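**Notes for the talk, 15 Sep 2025**
Working title: Second-hand clothes and the small hotel owner
(Speak slowly. Water on the left.)

Good evening, and thank you to Amparo Bermúdez for inviting me. I must say first that my subject is not fashion. I kept a guest house for many years, and I want to speak about what guests wear, what they leave behind, and what we can do with it.

**1. How it began**

In January a guest went home and forgot a whole suitcase. I wrote to him two times. He answered that he did not want it back, the postage was too expensive. So I had good clothes and no idea what to do with them. (Pause. People usually laugh here, wait for it.)

I asked the other owners in our street. Everyone had a cupboard like mine. When we put the contents together we had 243 pieces. We made the list over one long weekend, and I still have the notebook. Show the notebook.

**2. What is worth keeping**

My rule is simple. If I would lend it to my brother for a wedding, I keep it. Shirts with a yellow collar go to the cloth bag for cleaning. Suits are more difficult, for they take much room and few people ask for them, but the one who asks needs it very much: an interview, a funeral, a court.

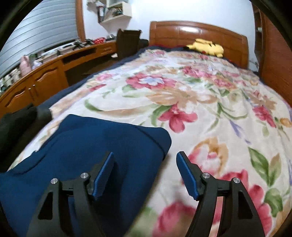 *The bed, with the floral bedspread.*

Always sort on a bed and not on the floor. The back will thank you. Use a plain lamp close to you, as ceiling light hides stains. Turn out all pockets. I have found train tickets, a tooth in a small box, and once a letter which I am still sorry that I read.

(If there is time: the story of Ieuan Eynon and the wrong trousers. If not, go to 3.)

**3. The price**

We discussed this longer than anything. Some owners wanted everything to be free. I was against it, and I was wrong in one part. A person who pays a little chooses with more care, this I still believe. But for interview clothes we now ask nothing.

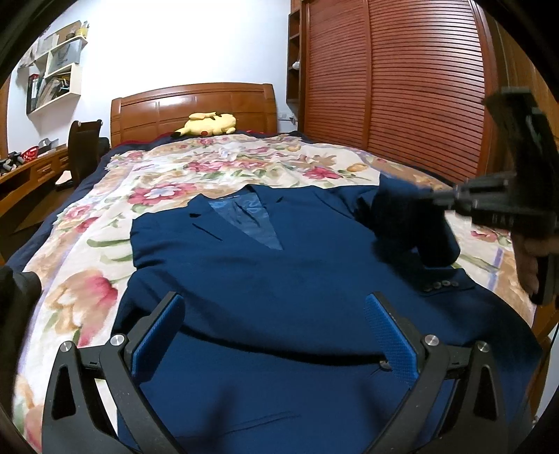

For the other things the price is 2 pounds a piece, and 10 for a winter coat. The money goes to Karagiannis, the dry cleaner on the corner, who gives us a lower price if we bring the clothes in the morning. In the first season we paid him almost 70 pounds, and it was well spent.

**4. Mistakes**

- We gave the project two names, Visto and Vusto, because of a printing error on the first cards. People still telephone for Vusto.
- We kept children's shoes. Do not keep children's shoes, they are finished when they come.
- We did not write sizes on the outside of the bags. I lost whole afternoons to this.

**5. What I ask from you**

Please look in your own cupboard this week. If you find something fit to wear, put a label with the size and bring it to me, or leave it at the desk with my name.

Questions. (If they ask about insurance, say that I will answer by letter.)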